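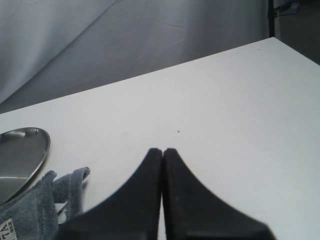
Filed under: Premises and Equipment / Workroom Inspections

Bidatholm Workroom: Table, Tableware and Timber Checklist

Last updated: November

This checklist applies to the worktables on the ground floor at Bidatholm and to the small articles kept for use on them. It is completed by the person opening the room and countersigned at the end of the session. Each point is marked Satisfactory, Attention or Withdrawn. A comment is required for every mark other than Satisfactory and is encouraged in all cases. Completed sheets are kept under reference 377.

Section A. Table surface

A1. Surface level and stable when pressed at each corner.
Satisfactory.
Comment: No movement found. The feet were adjusted after the previous inspection and have held their setting.

A2. Surface free of crumbs, grit and residue.
Attention.
Comment: The white top is mostly clean. A tiny dark speck remains near the middle, with a fainter one towards the far edge. The inspector should establish whether such marks are loose matter or damage to the finish. Loose matter is to be wiped away. Damage is to be entered on the repairs sheet with its position measured from the nearest corner.

A3. Edges free of chips and sharp places.
Satisfactory.
Comment: To be checked by hand as well as by eye, wearing thin gloves.

A4. Lighting sufficient for close work over the whole surface.
Satisfactory.
Comment: Even across the top, with no hard shadow. Matte tops are preferred at Bidatholm, and any replacement should be of the same kind.

Section B. Steel plates

B1. Plate lies flat and does not rock.
Satisfactory.
Comment: Place the plate on the bare table and press lightly on opposite sides of the rim. A plate that rocks is to be withdrawn, even if it is otherwise in good order.

B2. Rim smooth, without burrs or dents.
Satisfactory.
Comment: Raised rims should be followed with a gloved fingertip for the full circle. Polished steel throws bright reflections which can hide a shallow dent, so the plate should be turned at least once during the check.

B3. Plate placed clear of the table edge.
Attention.
Comment: Users continue to set plates down close to the side of the table. A hand's width is to be left between the rim and the edge. The reminder card supplied by Dasitar has been put back on the wall.

Section C. Cloths and towels

C1. Correct cloth in use for the surface.
Satisfactory.
Comment: Soft, plush cloths only on polished steel. The blue-grey towel is of a suitable texture. Scouring pads are not to be brought to this table.

C2. Cloth folded or hung when not in use.
Attention.
Comment: Towel left crumpled, partly over the lower part of the plate, with one fold standing up. Anything lying beneath a heaped cloth is easily missed and may be swept off with it. Towels are to be folded flat and laid beside the plate, or returned to the rail.

C3. Cloth free of splinters, swarf and hard particles.
Satisfactory.
Comment: Shake out over the bin before use. This applies particularly where wood is handled in the same session, as fine splinters catch in a deep pile and will scratch steel.

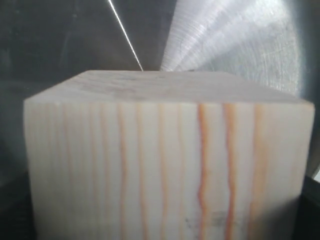
Reading time: 3 minutes

Section D. Wooden blocks

D1. Faces sound, with no open splits.
Satisfactory.
Comment: Pale softwood, similar to pine. The orange-brown lines running down the front face are growth rings and should not be reported as cracks. One of the two strongest has a kink partway down, which has given rise to a query in the past. If there is doubt, a thumbnail drawn across the line will show whether there is an opening.

D2. Corners and long edges safe to handle.
Satisfactory.
Comment: The edge between top and front is crisp but slightly rounded, as required. Sharp edges are to be eased with fine abrasive paper away from the table.

D3. Top face fit for use.
Satisfactory.
Comment: The top is a little greyer than the front and faintly mottled. Difference in tone alone is not grounds for withdrawal. Raised fibres, soft patches or an unusual smell are.

D4. Block stored correctly after the session.
Not yet marked.
Comment: To be completed at closing. Blocks are kept on the slatted shelf with space on all sides, and are never to be stacked on plates or wrapped in towels.

Section E. Actions arising

Clean the table top again and report on the two marks under A2.

Fold the towel and check the plate beneath it.

Move the plate inwards from the edge and repeat B1 in the new position.

Section F. Notes for inspectors

A full inspection takes some 489 seconds when the articles have been laid out beforehand. Inspectors are not expected to work to that time, and sections may be taken in any order provided that Section A is completed first.

Articles marked Withdrawn are to be placed in the tray by the door and labelled with the section number. They may not be returned to use until the Jirkungate store has examined them. Replacement towels and plates are requested from the same store on extension 2223. Requests for timber go to Diệp and should give the size required and the face on which the grain is to show.

Sheets with three or more Attention marks are reviewed before the room is next opened. The present sheet has reached that number and has been passed forward accordingly.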